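Grid (page layout)

In page and book design, a grid is a set of straight lines, usually invisible in the finished work, that divides a surface into regular areas. Designers use it to decide where text, pictures, headings and page numbers will sit. Grids are also used in drawing, map making, quilting and tile work, but this article deals mainly with their use in printed pages and books.

The simplest kind is the square grid, in which all cells have the same width and height. Graph paper is a common form. Square grids are easy to rule by hand and easy to count across, though they are rarely the best fit for lines of type, which tend to need areas wider than they are tall.

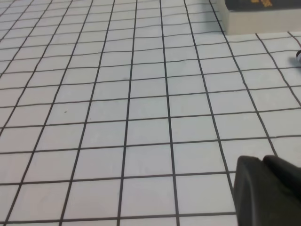
A square grid in thin black line on a white ground.

Terms

The empty strips around the edge of a page are the margins. The inner margin, next to the spine, is often called the gutter, although the same word is used for the space between two columns. A column is a vertical band that holds text. A row is a horizontal band, and where rows and columns cross they form modules or fields. A baseline grid is a set of closely spaced horizontal lines on which the letters rest, so that lines of text match up across facing pages.

Main types

A manuscript grid is a single block of text with margins on all sides. Most novels use it. A column grid has two or more columns and is usual in newspapers, magazines and reference books. A modular grid adds rows to the columns and suits catalogs, timetables and other work with many small items. A hierarchical grid has areas of different sizes placed to suit the content, and is often found on posters and packaging.

Compound grids lay one pattern over another. A page may be divided into both three and four columns, for example, with the main text set on one and the notes on the other.

History

Scribes ruled their pages long before printing. Lines were scored with a hard point or drawn in lead or ink, and small holes were pricked along the edges of the sheet so that the ruling could be repeated on the next leaf. In many surviving manuscripts the holes can still be seen.

Movable type made the rectangle the natural unit of the page. Each piece of metal had square corners, and the whole was locked into a rectangular iron frame called a chase. Early printers mostly followed the proportions of handwritten books, with a wide lower margin and a narrow inner one.

In the twentieth century the grid became a subject of study in its own right. Designers working in Switzerland and Germany after the Second World War published detailed methods for building modular grids, and these were widely taught. Page layout programs later made grids a standard setting in any new document.

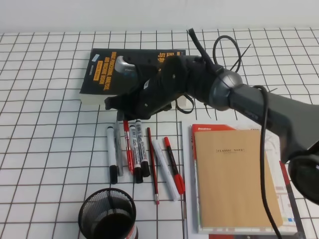

Reading time: 5 minutes

Covers and spines

Book covers are often planned apart from the inside pages. The inside grid may be carried over to the cover, but many publishers keep a separate cover template that fixes the position of the title, the author's name, the logo and the barcode. This helps books in a series look related on a shelf.

Diagonal type is the usual exception. A designer may turn the whole grid to an angle, so that the lines of text remain parallel to one another, or may set a single slanted line against an upright page. Slanted titles take up more room than level ones of the same size, and long words can be hard to fit.

The spine has its own limits. Its width depends on the number of pages and the thickness of the paper, and it cannot be fixed until both are known.

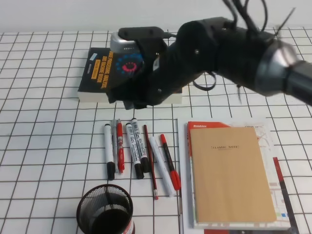 For that reason the spine is commonly the last part of a cover to be finished. If the page count changes late in production, the front and back panels can stay as they are while the spine is redrawn.

Criticism

Some designers hold that strict grids lead to dull pages. In an essay for the Castcombe design review, Uzma Gondal argued that a grid chosen before the text has been read "is a box waiting for something to be cut down to fit it." Hafþór Holst replied in the same journal that most poor layouts come from ignoring the grid halfway through a job – a fault he found most often in long reference works.

See also

Baseline
Canons of page construction
Graph paper
Margin (typography)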